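Shop corner, stocked and open

Aug 18, 2022

Quick page before I lose the notes. The shop corner at the Momden hall is up and running again after sitting half built since March. Black shelving in, drinks on it, baskets out. More to come when I get a minute, and the till bit wants its own page realy.

Shelving. Black, second hand, came from the old Dantas stockroom on the back of a trailer. 9 quid a unit plus 50 for the van. Helju Zariņš did the haggling, I did the lifting. The feet needed packing out at one end as the floor runs off towards the door.

Drinks. Fizzy stuff down low, heavy bottles where they can't fall far. Green bottles at the left, cola with the blue caps next along, green cans past that. Blue baskets with the wire handles, same as any corner shop.
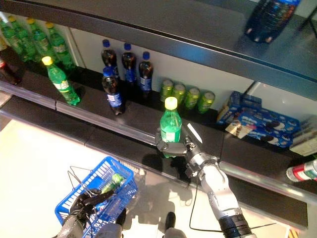 Labels to the front, always. Restock from behind, pull the old ones forward, wipe the shelf edge while you're down there. Takes five minutes if you do it at closing and half an hour if you leave it till the morning. Prices still to go on — the Prarneo strips we ordered were the wrong width and have gone back.

Snacks. Crisps were meant to be up top but the boxes crush if anyone leans on them, so they may move. Open to ideas. Helju wants a basket of loose fruit by the door and I've said yes provided somebody else empties it.

Baskets. Got the stack through Gavance with the last order. Please put them back by the door and not under the coat pegs, we've had two trips over them allready.

The building. People keep asking so: hall went up in 1854, this end added in 1923, which is why the step is where it is. No, we can't move the step. A strip of yellow tape is going on it this week.

Still to do. Price strips, second light over the shelves, a sign that doesn't curl, somewhere to keep the empties. If you've got a sturdy crate or two going spare, leave them in the side porch with your name on — or drop Helju a line and she'll come and fetch them.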